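Mohcine Salem has run the tea counter at Zila for 8 years and still won't call himself an expert. "An expert would charge more," he says.

He learned to pour mint tea from an uncle who believed in height. Salem believes in dry sleeves. He also thinks most people quit steeping too early, then blame the leaves and buy a fancier tin.

"I've tasted a 50-dollar oolong made by a man checking his phone," he says. "It was hot, I'll give it that."

On cups he is less patient. Glass burns the fingers, paper tastes like paper, and a plain mug suits him fine. 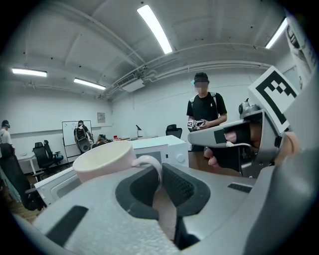

Mohcine El Ouafi thinks the mug is where Salem goes wrong, and that mint tea out of anything but a glass is soup. Salem has heard this before. "He still drinks it," he says, and puts the kettle back on.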